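Mirror heater pads on a shared fan circuit - timer overrun question
Bathrooms and Wet Rooms > Electrical and Ventilation
Started August 2019

kdimitriou
Looking for opinions on a demister pad behind a bathroom mirror. The mirror is bonded to a painted wall over the sink. The existing fan is an Alitz inline unit with a timer module: permanent live, switched live, neutral. Overrun is set to 15 minutes. I want the pad to come on with the light and stay on for the overrun period, so the glass stays clear while the room dries out. Can the pad be fed from the timer output, or does it need its own relay?
Kalliopi

v_drakos
Depends on the timer module. Most of the small ones use a triac output rated for a motor load of a fan that size and nothing more. A pad is a resistive load, so there is no inrush to worry about, but the sum of the two may exceed the rating. Read the label inside the terminal cover. If it gives no figure, assume it was sized for the fan only.

I would also question the requirement. A pad needs to be on before the steam arrives. What it does afterward is not very important. Wire it to the light and leave the timer alone.

Mkoutsoukos
Disagree with the last part. In a room with no window the glass fogs again after the light goes off if the fan is undersized. I had this in two units and cured it with the overrun.

v_drakos
Then the fan was undersized. Heating the glass for another quarter of an hour doesn't remove any water from the room.

Mkoutsoukos
It doesn't remove water, no. It keeps the glass above the dew point, and that was the question.

nusrat.b
Both of you are arguing about run time when the first thing to check is how the mirror is fixed. If it is already bonded to the wall, the pad can't be added without taking it down. Mirror adhesive usually takes the silvering with it. Kalliopi, is it bonded across the full back or on clips?

kdimitriou
Dabs of adhesive, as far as I know. The previous owner did it. No clips. It has rounded corners. 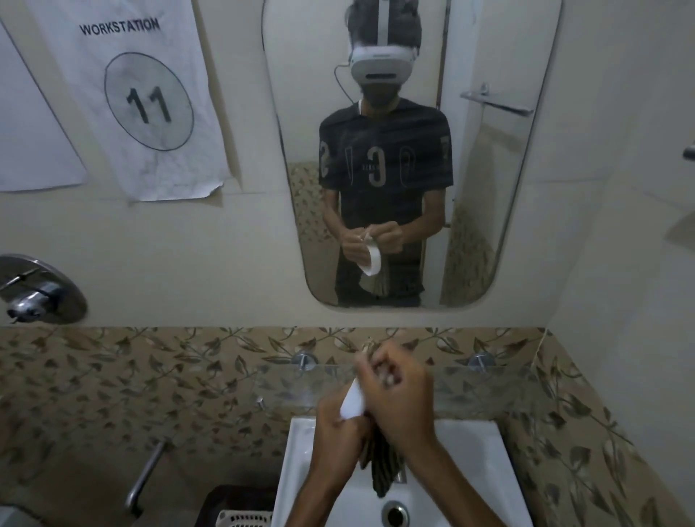 Can a heater pad be fitted without replacing the mirror?
Only if the glass comes off in one piece with the backing intact, and with adhesive dabs you should budget for a new one.

The method, if you want to try, is a length of braided wire worked down behind the glass from the top edge, two people, tape across the face, gloves and eye protection. Warm the glass gently first. Don't lever from the bottom.
Nusrat

o.balaskas
Adding to the above. If you do replace it, buy the pad first and the mirror second. Pads come in fixed sizes and should not be cut. Leave a clear margin between the pad edge and the glass edge. The cleared patch will be close to the size of the pad and no bigger, so center it at face height and not on the middle of the glass.

I used a Wurkden pad on the last one. Self-adhesive back, double insulated, lead exits at one corner. Check which corner before you drill for the cable.

Mkoutsoukos
Wurkden leads are short. Mine would not reach the junction box and I had to open the wall a second time.

o.balaskas
Mine reached. The box was directly behind the glass though, with access from the closet on the other side. You can't bury a junction box behind a bonded mirror, it has to stay accessible.

kdimitriou
Update. Opened the terminal cover. The label gives a fan rating and says nothing on other loads, so I am taking the timer output as fan only. Plan now is the pad on the light switch, and a separate relay later if it proves necessary. There is no closet behind that wall, so the box will go in the ceiling void with the cable dropped in conduit.

v_drakos
Sensible. Confirm the zone and ground fault protection with whoever signs off the work. Code varies and I don't know where you are.

Mkoutsoukos
Put the conduit in one size up while the wall is open. The relay will want it - I still expect you to need the overrun by December.

v_drakos
Check the duct run before spending money on a relay. Two tight bends in flexible duct will cost more airflow than any timer setting gives back.

nusrat.b
Agree with Vangelis on the duct. Also use a neutral-cure silicone for the new mirror. Acetic cure attacks the backing.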